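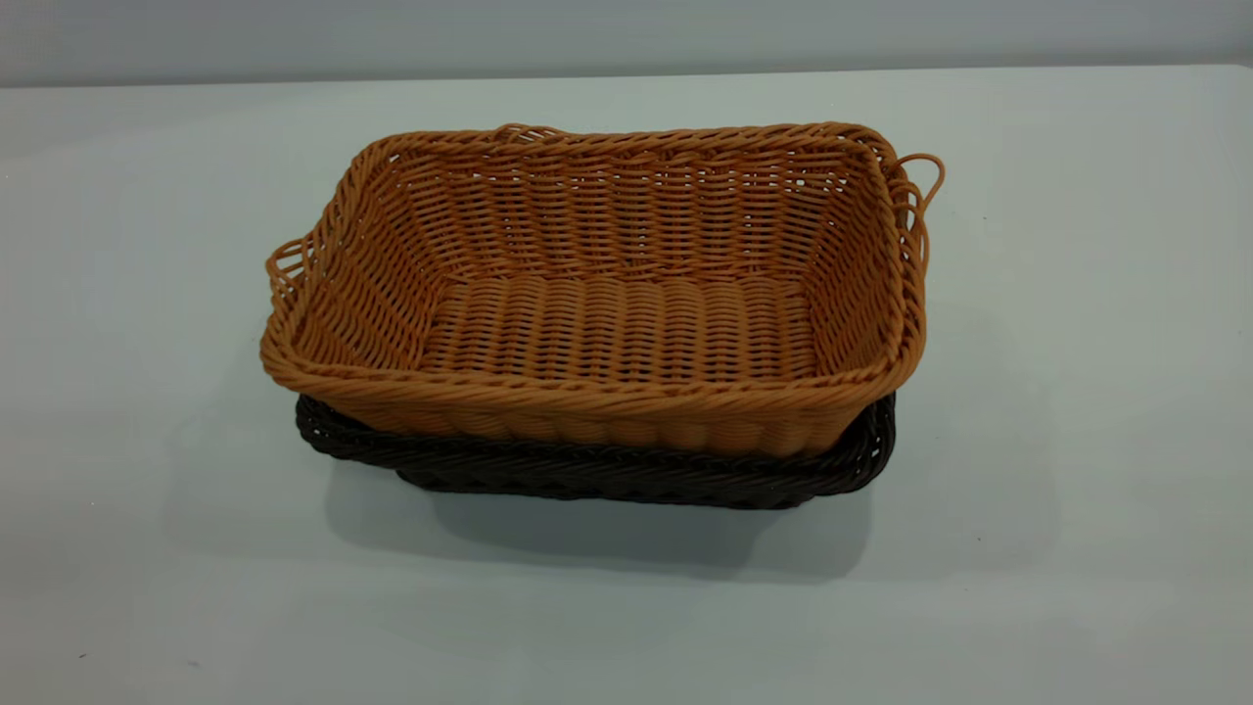
Jamila reckons nested baskets ought to be stored with a sheet of paper between them, or the rims bite into each other and you end up twisting the pair to get them apart. I have left them without for now and will see.

April, after lunch. Basket sorting, continued.

Tan on top of dark brown. Same general shape, and the tan one sits down far enough that only the lower front of the dark one shows, with its two front corners. The flared sides do the work. Two deep is fine on the shelf. I would not go to three with this shape, the top one would start to lean.

Measured the tan one at the base: 165 mm on the short side. The rim is much wider because of the flare, so shelf spacing has to be worked out from the rim. I got this wrong on the Bralel trays last time and had to move the brackets.

Weight in the pan came to some 300 g. Depth inside 115 mm, taken at the middle of the base, not in the corner where the braid gets in the way of the rule.

Notes on the weave, for the catalogue sheet:
Base is flat, strands over and under the ribs. Braided line where base meets wall. Rim is a diagonal twist, thick, good to hold. Small openings just under the far border where the uprights cross — a label tie will go through there, no need to pierce anything.

Hugo wants the colours called "tan" and "dark brown" on the sheet. Szalai list theirs as honey and espresso, Pokard just use a number. Going with Hugo's.

To do: dark one still to be measured on its own. Ask Stollurar if the lids are the same size for both colours. Brush out the corners before they go back up, soft brush, the stiff one lifts the strands.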